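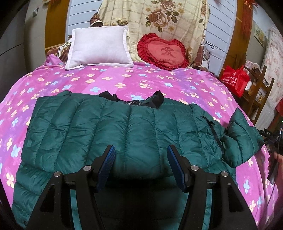
No. 218

House rules for collecting with the hand-held gripper, version 12, now agreed with Pin-yu Chien after two evenings of bickering. Open the fingers fully before going anywhere near the cloth. Never grab a puffer jacket by the label, however handy it looks. One garment per take. Leave the cushions alone, even the heart one that says I LOVE YOU.

Pin-yu wants a rule on sleeves as well. I said a sleeve has never obeyed a rule in its life, so that's gone to version 13, along with the wording on zips.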